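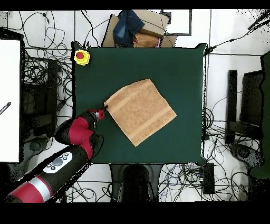
Entertainment Reporting, handout for 28th March
Writing up the morning show interview

Hi all! Last time we ran out of time in the middle of the Endance transcript, so please bring it back with you. It's the one where the singer from Ravn goes on to talk about the new album and ends up talking about her husband's snoring for most of the slot. The whole thing lasts 14 minutes, and you'll be tempted to use all of it. Please don't.

Start with the line people will repeat at lunch. In my version that's the snoring (sorry, album). Then say where and when she said it, then who she is, and only after that get into the background. A lot of you put the background first in January, and I was three paragraphs in before I knew why I was reading.
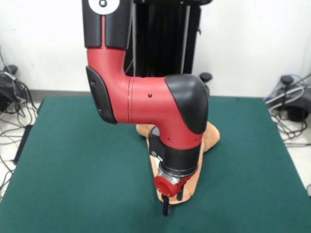

Quotes and paraphrase should take turns. Let her talk when she's funny or when the exact words matter, and use your own words for dates, tour stops and all the stuff she says slowly. The join between the two will show a little, and I'm fine with that. Think of the thin seam running down the front of that red elbow: you can find it if you look, but it doesn't stop your eye. What does stop the eye is "she then went on to say," which I crossed out a lot last time! 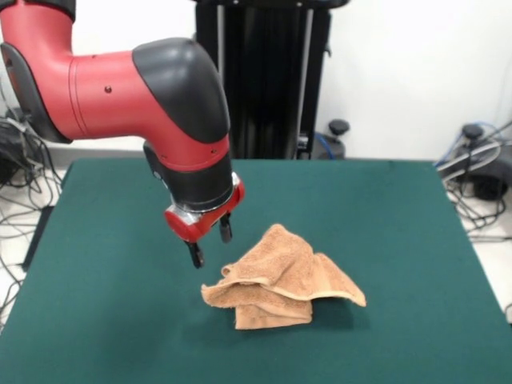

Rianne Jacobs asked whether you can quote a joke about a spouse who wasn't in the studio. You can, she said it on air, but make it clear that it was a joke. Put in the laugh if there was one. Readers who only see the headline will otherwise decide the marriage is over, and then the Duresari gossip page picks it up and off we go.

Headlines next. Keep her name near the front and don't promise a fight if there wasn't one. "Opens up about" is banned until the end of term (I mean it).

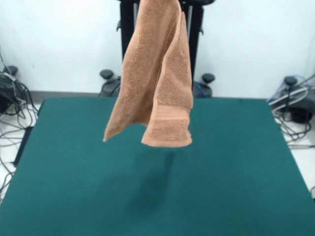
Mirko Costa thinks the clip should go at the top, above the first paragraph, as people mostly come for the video anyway. I go back and forth on it. The Zulholm students put theirs after the second paragraph and I liked how it read, so try both and tell me which you'd keep.

For next class: 900 words on the Endance interview, plus two headlines. You'll have 40 minutes to swap drafts and edit each other, so print a copy with wide margins.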